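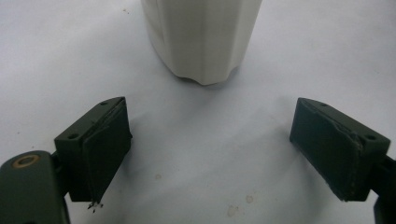

하얀 바닥 위의 하얀 병. 밑동의 물결을 봐 주세요.

홈 | 단편 | 연재 | 지난 호 | 글쓴이에게
읽는 시간 11분

흰 병의 날

토요일 아침에 나는 병을 하나 그리기로 했다. 하얀 병이었다. 뚜껑 쪽은 신경 쓰지 않고 아랫도리만, 그러니까 병이 바닥에 닿는 그 언저리만 그릴 생각이었다. 남들이 들으면 고작 그거냐고 하겠지만 나는 전날 밤부터 들떠서 연필을 세 자루나 깎아 두었다. 세 자루! 흰 것을 그리는 데 검은 연필 세 자루라니, 생각만 해도 신이 났다.

병은 이사 올 때 딸려 온 것이었다. 우리가 사크움로프에서 짐을 싸던 날, 언니가 부엌 찬장에 남은 것들을 한 상자에 쓸어 담았고, 그 상자 옆구리에는 굵은 펜으로 253이라고 적혀 있었다. 무슨 뜻이냐고 물었더니 언니도 모른다고 했다. 상자를 얻어 온 가게에서 적은 번호일 거라고만 했다. 나는 그 상자를 아스트덴의 새집까지 무릎에 올려놓고 왔다. 트럭이 덜컹거릴 때마다 안에서 플라스틱끼리 부딪는 소리가 났는데, 그중 가장 얌전한 소리를 낸 것이 이 병이었다고 나는 지금도 믿는다.

아스트덴의 방은 북쪽으로 창이 났다. 집을 보러 왔을 때 언니는 그게 흠이라고 했고 나는 속으로 만세를 불렀다. 북쪽 빛은 하루 종일 크게 변하지 않는다. 아침에 시작한 그림자를 점심 먹고 와서도 이어 그릴 수 있다는 말이다. 게다가 그 빛은 차갑고 살짝 푸르러서, 흰 책상에 닿으면 책상이 회청색으로 가라앉는다. 흰색이 흰색이 아니게 되는 순간인데, 나는 이런 걸 볼 때마다 누구든 붙잡고 얘기하고 싶어진다.

그래서 언니를 붙잡았다.

"책상이 무슨 색으로 보여?"

"하얀색."

"다시 봐."

언니는 식빵을 문 채로 한참 들여다보더니 고개를 갸웃했다.

"좀… 파란가?"

"그렇지!"

내가 손뼉까지 치는 바람에 언니가 식빵을 떨어뜨렸다. 다행히 책상 위는 아니었다.

나는 병을 책상 저쪽에 세우고 턱을 거의 책상에 붙였다. 높은 데서 내려다보면 병은 그냥 병이다. 낮은 데서 가까이 보면 건물이 된다. 둥글 줄 알았던 몸통에 세로로 얕은 능선이 서고, 그 사이사이로 평평한 면이 벽처럼 내려온다. 그걸 손가락으로 더듬어 보면 아, 여기서 꺾이는구나, 하고 알겠는데 눈으로는 자꾸 놓친다. 왼쪽 면은 옅은 회색이고 앞과 오른쪽은 크림색에 가까웠다. 같은 플라스틱인데도!

첫 번째 그림은 망쳤다. 능선을 전부 똑같은 세기로 그어서 병이 울타리처럼 되었다. 두 번째도 망쳤다. 이번에는 겁이 나서 너무 흐리게 그렸더니 종이에 입김을 불어 놓은 것 같았다. 그런데도 기분은 점점 좋아졌다. 망칠 때마다 병이 조금 더 잘 보였으니까.

내가 다니는 화실은 음찰리라고 한다. 시장 골목 이층에 있고, 계단이 가파르고, 겨울에는 난로 하나로 버틴다. 선생님은 말수가 적다. 첫날 나에게 달걀을 하나 주면서 이걸 그려 오라고 하더니, 그려 가면 다시 그려 오라고 했다. 나는 달걀을 열여덟 번 그렸다. 정확히 18번이다. 스케치북에 번호를 매겼기 때문에 안다. 열여덟 번째 달걀 앞에서 선생님이 처음으로 "음" 하고 소리를 냈고, 나는 그 "음"을 안고 집까지 뛰어갔다. 숙제는 그다음부터 자유였다. 흰 것이기만 하면 된다고 했다.

비누를 그렸고, 양파 껍질을 벗겨 그렸고, 언니의 양말을 그렸다(언니는 이 일을 아직도 용서하지 않았다). 그러고 나서 찬장을 열었더니 병이 있었다.

점심 무렵 언니가 국수를 삶아 왔다. 우리는 책상 대신 방바닥에 앉아 먹었다. 병을 옮기면 안 되니까. 옮기면 그림자가 달라지니까. 언니는 국수 그릇을 들고 병을 흘겨보며 말했다.

"저 병이 우리 집 주인 같다."

"오늘만."

"어제도 그랬어. 어제는 양파였고."

국물이 정말 맛있었다. 멸치를 볶아서 냈다고 했다. 나는 두 그릇을 먹고, 세 번째 그릇을 먹을까 하다가 다시 책상 앞에 엎드렸다.

세 번째 그림에서 나는 순서를 바꿨다. 병을 그리지 않고 그림자부터 그리기로 한 것이다. 병 밑동을 따라 부드러운 회색이 깔려 있었는데, 바로 밑에서는 제법 어둡다가 금세 옅어져 책상 속으로 사라졌다. 그 어두운 데가 얼마나 좁은지 연필심 끝으로도 모자랄 지경이었다. 나는 숨을 참고 그 선을 따라갔다. 그러다가 멈췄다.

선이 곧지 않았다.

나는 지금까지 병의 바닥은 당연히 둥글 거라고 생각했다. 물을 따르고 씻고 뒤집어 말리면서도 한 번도 의심하지 않았다. 그런데 병은 조개껍데기 가장자리처럼, 누가 치맛단을 잡아 가볍게 흔든 것처럼 물결을 이루며 바닥에 닿아 있었다. 평평한 면들이 아래로 내려오다 안으로 오므라들면서 그런 모양을 만드는 것이었다. 능선과 밑동이 한 가지 일이었다!

"언니!"

"왜, 다쳤어?"

"밑에가 물결이야!"

언니는 설거지하던 손 그대로 뛰어왔다. 물이 뚝뚝 떨어졌다. 내가 턱을 대고 있던 자리에 언니도 턱을 대게 했다. 우리 둘의 머리가 나란히 놓이기에는 책상이 좁아서 귀가 서로 눌렸다.

"어머."

언니가 말했다.

"예쁘네."

언니가 내 숙제를 두고 예쁘다고 한 것은 처음이었다. 물론 그림이 아니라 병을 두고 한 말이었지만, 나는 따지지 않았다. 언니는 젖은 손을 등 뒤로 돌리고 한참을 그렇게 있었다. 예전 집 부엌에서도 이 병을 썼느냐고 물었더니, 창턱에 두고 썼다고 했다. 무엇이 들어 있었는지는 기억이 안 나는데, 저녁에 불을 끄러 가면 창밖보다 병이 먼저 눈에 들어왔다고. 사크움로프의 겨울은 깜깜했으니까.

나는 그 얘기를 처음 들었다. 언니는 옛날 집 얘기를 잘 하지 않는다. 더 듣고 싶었는데 언니는 벌떡 일어나더니 그릇 다 식겠다고, 이미 식은 그릇을 두고 말하면서 부엌으로 갔다.

오후 내내 물결을 그렸다. 튀어나온 데는 그림자가 얇고, 들어간 데는 그림자가 고인다. 그 차이만 맞으면 병은 저절로 선다. 몸통은 거의 손대지 않고 종이의 흰색을 남겼다. 왼쪽에만 연필을 눕혀 두어 번 쓸었다. 종이는 브레베오에서 나온 걸 썼다. 시장 문방구에서 34장 한 묶음으로 파는 종이인데, 겉장 안쪽에 2923이라는 숫자가 도장으로 찍혀 있고 표면이 살짝 거칠어서 연필 가루를 잘 물어 준다. 아껴 쓰느라 뒷면까지 쓰던 것을 그날은 호기롭게 앞면만 썼다.

다 그리고 나서 그림을 책상에 세우고 문가까지 물러났다. 병이 있고, 그 옆에 병이 있었다. 내 병은 진짜보다 약간 뚱뚱했고 위쪽은 종이 밖으로 나가 버렸다. 그래도 서 있었다. 종이 위에 딱 발을 붙이고 서 있었다!

나는 소리를 지르지 않으려고 했는데 질렀던 모양이다. 언니가 이번에는 다쳤느냐고 묻지도 않고 들어와서, 내 옆에 서서 팔짱을 꼈다.

"뚱뚱하네."

"알아."

"근데 우리 병 맞네."

언니는 그림을 달라고 했다. 월요일에 화실에 가져가야 한다고 하자 그럼 갖다 와서 달라고 했다. 어디에 걸 거냐고 물었더니 부엌이라고, 창 옆이라고 했다. 우리 부엌 창은 남쪽이라 종이가 누레질 거라고 나는 말했다. 언니는 누레지면 또 그리라고 했다.

나는 연필을 다시 깎았다. 아직 빛이 조금 남아 있었고, 병을 반 뼘쯤 돌리면 물결이 어떻게 달라질지 궁금해서 견딜 수가 없었다.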